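The white box came from Maldale with no manual and a bill for $565. My aunt set it on the white table, a little to the left, and told everyone it was for bread. My uncle maintained it was for ice. They had been married long enough to leave it unplugged.

By May it had become furniture. Guests admired the lid. One asked what the slot was for, and both of them said "letters" at the same moment.
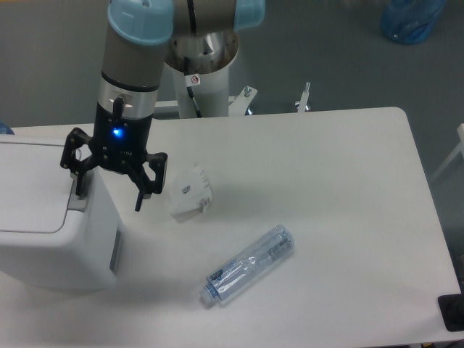 My aunt dusted it every morning after that, and my uncle began writing to it.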